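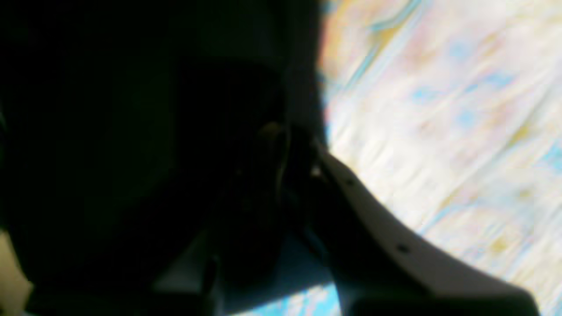 塩の道をたどって、古い旅行記の続きを歩く

旅行記というものは、出かける前に読むのと、帰ってきてから読むのとで、まるで別の本になってしまうことがあります。わたしの場合、それはロシオ・エンリケス(Rocío Henríquez)という女性が書いた『高原紀行』という一冊でした。古書店の棚の下のほうで、背表紙の文字もほとんど読めないような状態で眠っていたのを、なんとなく手に取ったのが始まりです。

エンリケスは植物を集める人でした。海辺の港町スニガ(Zúñiga)から内陸へ入り、塩を運ぶ隊商と一緒に、高原の村ユルニス(Jurnis)まで歩いています。本人の帳面によれば、行程は628キロ。途中で採った標本は300点にのぼるそうですが、紀行文のほうには植物の話と同じくらい、食べものの話と、ラバの機嫌の話が出てきます。このラバの話が実にいいのです。学者らしく几帳面に地層の色や川の幅を書きとめていたかと思うと、次の行では「今朝もまた動かない」とだけあって、その日の記述が終わっていたりします。

わたしがその道を歩いてみようと思ったのは、ずいぶん寒い1月のことでした。もちろん全部は歩けません。仕事もありますし、膝もそれほど丈夫ではありません。そこで、後半の高原の区間だけを選び、麓のブレルネッティ(Brernetti)までは乗合バスで行くことにしました。エンリケスが見たら、きっと呆れたでしょうね。

ブレルネッティの朝

ブレルネッティは坂の町です。標高は800メートルほどだろうと勝手に思いこんでいたら、バス停の柱にきっちり「800」と書いてあって、妙にうれしくなりました(こういう小さなことで喜べるのが、ひとり旅のいいところだと思います)。

宿の食堂で、案内をお願いしていたジョリーン・ラドック(Jolene Ruddock)さんと落ち合いました。この土地に長く住み、古い街道の道筋を調べている方です。わたしが『高原紀行』の地図の写しを広げると、彼女はコーヒーを脇へどけて、しばらく黙って指で道をなぞっていました。

「この人、ここで川を渡ったと書いているでしょう。でも、今の橋のところではないんですよ。もっと上。渡し場の石が残っています」

その渡し場まで、歩いて2時間。道は羊の通り道と重なったり離れたりしながら、枯れた草の斜面をゆるやかに登っていきます。エンリケスはこのあたりを「風のほかに話し相手のない土地」と書いていますが、わたしにはラドックさんがいましたから、風の出番はあまりありませんでした。石垣の積み方の話、昔の塩の値段の話、このあたりの人が雨の降り方をいくつもの言葉で呼び分ける話。聞いているうちに、何度も道端で立ち止まってしまいました。

渡し場の石は、平たくて、思っていたよりずっと低いところにありました。知らなければ踏んで通りすぎてしまうような石です。中央がくぼんでいるのは荷を引いた跡だという人もいれば、ただ水が削ったのだという人もいるそうで、ラドックさんご自身は「日によって考えが変わる」とのことでした。

チルティスの塩

翌日は、峠の手前にあるチルティス(Ciltis)の集落まで歩きました。ここは隊商が荷を分けた場所で、エンリケスも足を痛めてしばらく滞在しています。彼女はその間に、村の人々の暮らしぶりを細かく書き残しました。家の入口がどちらを向いているか、娘たちがどんなふうに髪を編むか、来客にはまず何を出すか。

もっとも、旅の人の書いたことですから、そのまま受けとるわけにはいきません。彼女は村の人たちを「無口で、疑い深い」と書いています。けれども、言葉の通じない見知らぬ人が突然やってきて、庭先の草を根ごと引き抜いては紙に挟んでいたら、誰だって少しは疑い深くなるのではないでしょうか。集落の食堂でその箇所を読みあげてみたら、店のおかみさんが大笑いして、奥にいたご主人まで呼んできました。「うちのひいおばあさんのことかもしれないわ」というのです。たしかに無口な人だったらしいですよ、と。

そこで出していただいた豆の煮込みには、この土地の灰色がかった塩が使われていました。粒が粗く、舌にのせると最後にかすかな苦みが残ります。エンリケスはこの苦みが苦手だったようで、「慣れるには一生かかる」とこぼしています。わたしは二口目で慣れました。おかわりまでしました。

食後に、集落の裏手の丘へ登ってみました。紀行の中で彼女が「黄色い小さな花」と呼び、名前がわからないまま帰国してから調べるつもりでいた草があるのです。季節が違うので花は望めませんでしたが、ラドックさんが枯れた茎を見つけて、たぶんこれでしょうと教えてくれました。村では昔から茶にして飲んでいるそうです。彼女が滞在先で毎晩飲まされたと愚痴を書いている「薬くさい湯」が、どうやら同じ草らしいと聞いて、丘の上でふたりで笑ってしまいました。あれほど知りたがっていた花を、知らずに毎晩飲んでいたわけです!

ユルニスまで

最後の区間は、霧でした。エンリケスの記述も、この日はわずか数行しかありません。道の左に石積みが続き、それを頼りに歩いたこと。前を行くラバの鈴だけが聞こえたこと。わたしたちも石積みの脇を歩きましたが、鈴のかわりに聞こえたのは、ラドックさんの水筒がリュックの金具に当たる音でした。これが意外に悪くないのです。規則正しくて、少し間が抜けていて、ついていくにはちょうどいい音でした。

ユルニスに着いたのは午後の遅い時間で、広場では店じまいの最中でした。残っていた丸いパンを買い、井戸の縁に腰かけて、持ってきた『高原紀行』の最後の章を開きました。ところがエンリケスは、到着の場面をほとんど書いていません。荷をほどいた、靴を直しに出した、手紙を二通書いた。それだけで、次の頁にはもう帰り道の支度が始まっています。

出発前に読んだときは、ずいぶん物足りない終わり方だと感じたものでした。井戸端でパンをかじりながら読み返してみると、靴を直しに出したというその一行が、やけに身にしみます。わたしの左の靴も、かかとがはがれかけていましたから。広場の角に修理の看板を見つけて訪ねると、明日の昼にはできるという返事だったので、宿をもう一晩延ばすことにしました。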